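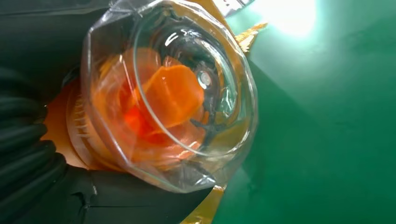
**Handling transparent parts with a wrist-camera gripper kit**
Course handout, Unit 2
Prepared by Elsa Halonen. Lab sections: Tâm Tôn and Hayley Rowbotham.
Revised May 4, 2023

Read this before the lab. The kit under review is the Kusard compliant gripper with its wrist camera and the Wuvico grasp software, supplied together by Nustberg. You will write a two-page assessment of it. The vendor's manual is on the course drive and is not repeated in full.

## 1. Scope

The unit deals with clear glass and clear plastic: cups, jars, lids, trays. These parts cause trouble in two separate places, and the assessment should keep them apart.

- **Sensing.** The camera receives light from the part, through the part, and off the part at the same time.
- **Contact.** The wall is smooth, sometimes faceted, and the fingers may meet an edge where the software expected a flat.

A failed pick can come from either one. Most reports from last year's group blamed the camera for everything, including several picks where the logged pose was good and the fingers slipped.

## 2. What the wrist camera receives

At grasp distance the part fills much of the view. Working from a wrist view, expect the following.

**Refraction.** An object behind a curved or faceted wall appears displaced, stretched, or split into pieces. Each facet bends the light by its own amount, so one solid object can show up as several patches of the same color. A segmentation model trained on opaque parts tends to label each patch as a separate item. An orange object behind a clear wall is a good case to study: the part of it outside the wall keeps a continuous outline, and the part seen through the wall does not.

**Specular highlights.** A highlight on a clear wall is a reflection of a light source. It moves when the camera moves. A true edge stays fixed to the part. With a single image you cannot always separate the two; with a second image from a shifted wrist pose you usually can.

**Glare from the work surface.** A smooth work surface returns a bright area with a soft halo. Where the halo lies behind the part, contrast at the wall drops and the outline may be lost on that side only. The software then closes the outline with a straight guess.

**Shadow.** The shadow beside a clear part can have a stronger edge than the part itself. Wuvico treats it as an obstacle by default. Leave this setting on for the first run, then turn it off and compare.

**Self-view.** The fingers and mount occupy a fixed portion of the image. The mask supplied with the kit covers them at rest. Flexible elements change shape under load and can extend past the mask.

## 3. Outline and depth

The depth estimate on clear material is unreliable. The sensor either returns nothing or returns the distance to whatever is behind the wall. Wuvico offers two modes:

1. **Depth first.** Uses the depth map and fills holes from neighboring pixels. Fast. Poor on clear parts.
2. **Outline first.** Finds a closed contour in color, fits a shape, and uses depth only for the table plane.

Outline first is the mode to use in this unit. Its contour fit has a straight-segment option for polygonal walls and a smooth option for round ones. A vessel with a faceted exterior may also show a rounded line inside it. If the fit locks onto that inner line, the commanded opening will be too narrow and the fingers will strike the wall on the way in. Check which contour was chosen before you enable motion.

## 4. Kit settings for the lab

| Setting | Value |
|---|---|
| Image exposure | 1700 (camera units) |
| Approach speed | 70 mm/s |
| Settle time before capture | 300 ms |
| Views per grasp | 2 |

Do not raise the approach speed. Raili Heiskanen holds the key for the enclosure and will stop a run that exceeds it.

The exposure value is lower than the vendor's default. It darkens the background but keeps the highlights from spreading into each other. If your station sits under the window, write down whether the blind was open.

## 5. Procedure

1. Load the station profile. Confirm the values in Section 4.
2. Place the part within reach, opening facing any direction. Record the direction.
3. Capture the first view. Save the raw image and the contour overlay.
4. Rotate the wrist and capture the second view.
5. Mark by hand, on both images: outer wall, inner wall if present, highlights, shadow. Use the color key on the sheet.
6. Run the contour fit. Note which marked line it follows.
7. Enable motion and attempt the grasp.
8. Log the outcome as *held*, *slipped*, *struck*, or *no attempt*.
9. Repeat with the shadow setting off.

Step 5 takes longer than students plan for. Hayley's section should begin it no later than the first break.

## 6. Assessment of the kit

Address these points in the report:

- Does the two-view routine reject highlights, and at what cost in cycle time?
- Are software warnings specific enough to act on? The message "low confidence" appears for at least three unrelated conditions.
- Is the supplied self-view mask adequate once the fingers are loaded?
- What would an operator without training in vision need to be told?

State the conditions of each trial. A claim with no saved image behind it will not be graded.

Veikko Hakala used the same kit for his thesis and found the contour overlay more useful than the numeric score. His notes are in the lab binder under the tab marked Ní Mhurchú. They refer to the older software, so menu names differ.

## 7. Reading and deadlines

Read the manual sections on contour fitting and masking before your section meets. The calibration appendix can wait until Unit 3.

Reports are due the first week of June. Submit the raw images with the report in one folder, named by station. Questions on grading go to Elsa; questions on the station profiles go to Tâm.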